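Count the Bad Ones Too
Opinion
Jul 13, 2022

I have spent a good part of this year teaching robot arms to do kitchen work, and I want to argue for something unpopular in our corner of the field. We should throw away fewer bad demonstrations.

The usual practice goes like this. A person guides the arm through a task, either by holding the wrist and moving it or by driving it from a handset. Each run is recorded. Afterward someone goes through the recordings and deletes the ones that look wrong. The knife came down at an angle, or the operator stopped for a few seconds to think. What is left is a clean set, and the clean set is what the robot learns from.

Our project is called Medrano. By the start of July we had 1,000 recorded cuts on vegetables, and our reviewers had marked 113 of them for deletion. I asked to see those before they went. Most were fine cuts with an ugly middle. The operator came in crooked, noticed, backed off and came in again. Those are the runs I would pay extra for. A robot that has only watched straight approaches has no idea what to do when its own approach is off, and its own approach will be off.

There are runs that should go. If the recording dropped out, delete it. If the operator gave up halfway, keep it, but label it as a failure so it isn't copied. That takes a second column in a spreadsheet. At Custa, where I worked before, we had no such column, and we lost 3 weeks finding out why the arm froze whenever the knife stuck.

I also think hand guiding is oversold for cutting. It is quick to learn and people like it. But when your hand is on the wrist, your arm is doing the pushing, and the force you record belongs partly to you. Remote control is slower. Our operators needed 7 sessions before they were any good at it. Still, the robot does all of the pushing, and what it records is what it will have to repeat.

Peppers make the case well. The skin resists, the inside is mostly air, and the wall gives all at once. Every pepper is a different shape, and it gets shorter as you work.
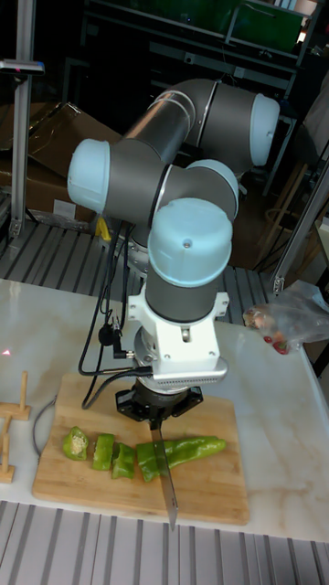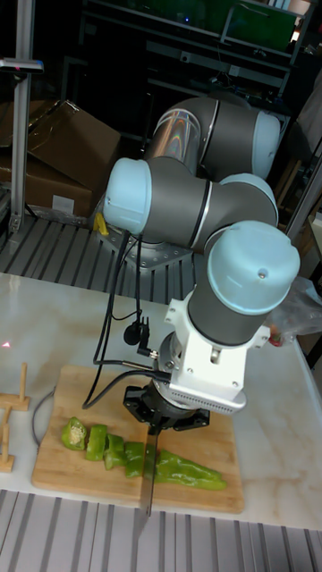

Green pepper, cut crosswise with the knife held point down.

Latrice Halvorsen disagrees with most of this. She wrote back that keeping the crooked runs only works if you have plenty of good ones to outweigh them, and that a small shop with a few dozen recordings would end up with an arm that hesitates before every cut. She would sooner record corrections separately, starting the arm in a bad position on purpose, and leave the ordinary runs clean. On remote control she said her group went back to hand guiding after a month, as the delay on the handset was worse than any error from the operator's grip.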